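# Teaching Rellell to Pick Things Up: Data Collection Report

Group members: Serpil Aksoy, Kagiso Van Wyk, Brock Paquette
Advisor: Sizwe Van der Merwe
2025-06-25 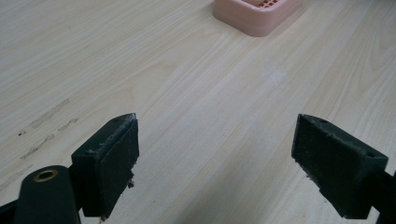

Our proposal promised a policy that could grasp small household items off a table. Before a policy can do that, somebody has to do it first, over and over, squeezing the hand-held gripper at a steady pace while the camera on it records. That somebody was mostly Brock, who lost a coin toss in the first week and has brought it up since.

## What we collected

We ended up with 277 recorded grasps. Each one starts with the gripper open, approaches the item, closes, lifts, and holds still for a moment. The holding still was Serpil's idea. Without it our trimming script, Cele, could not find the end of a grasp and cheerfully kept the part where we scratched our noses.

Of those, we threw out 41. Most were rejected because the tracking drifted when we moved too fast over bare table. Plain wood is pleasant to look at and gives a tracker very little to hold on to. A few went because a sleeve covered the lens, and one because Kagiso answered his phone with the gripper.

## Things that went wrong

**Speed.** Our early grasps are quick and graceful, and the model learned nothing from them. After we slowed to a pace best described as underwater, the replayed paths got much smoother. Sessions also got much longer.

**Habit.** Brock always comes in from the right. We noticed this after two weeks, when the first trained version of Rellell also came in from the right, including when the item was on the left. We re-recorded with a rule that the person holding the gripper had to switch sides every 10 grasps. Compliance was good while someone was watching.

**Pads.** The finger pads take a beating. We replaced them once and then found that grasps recorded before and after the change did not behave the same in replay - the new pads gripped harder, so the old closing widths were too tight. We now write the pad change in the session log. We did not do this the first time, and sorting it out cost an afternoon.

## Results so far

With the cleaned set, Rellell closes on the target in most of our bench trials when the item starts near the middle of the table. Toward the corners it hesitates, then commits to a spot next to the item with real confidence. We have 4 recorded grasps from the far corners, so we can't blame the model for this.

## Next steps

- Record more corner starts, with Kagiso holding the gripper
- Make Cele flag fast motion during the session
- Ask Wian Potgieter in the shop for spare pads before we need them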